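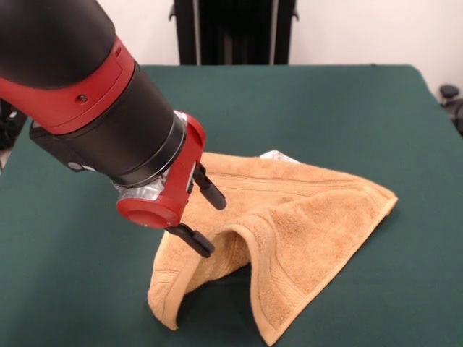 Arm over the tan towel, green cloth on the table.

27/01/2024

Fog again, the third morning running, and I'm afraid I was out in it before breakfast with the old Söderlund tripod and far too many layers on. The reeds by the pond had frost all down one side (the windward side, as you'd expect) and every spider thread on the gate was white. I came home with 137 exposures, which is a silly number for one gate and a pond, but it was so lovely that I kept on going!

Notes before I forget them. Metering off the fog gave me gray mush, so I went up a stop and a third and that was much nicer. The Mavier 90 mm fogged up when I brought it indoors.
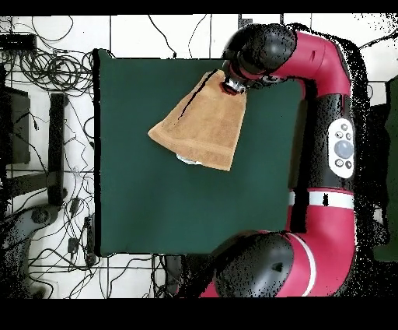
Next time it stays zipped in the bag until lunch, however keen I am to look. Přemysl Halás swears by leaving his in the porch overnight, and I may try that too.

Frames 40 to 58 are the keepers, I think, especially the gatepost ones. Still have to sort the September mist folder, all 1,526 files of it, and see whether the same gate is in there for a pair.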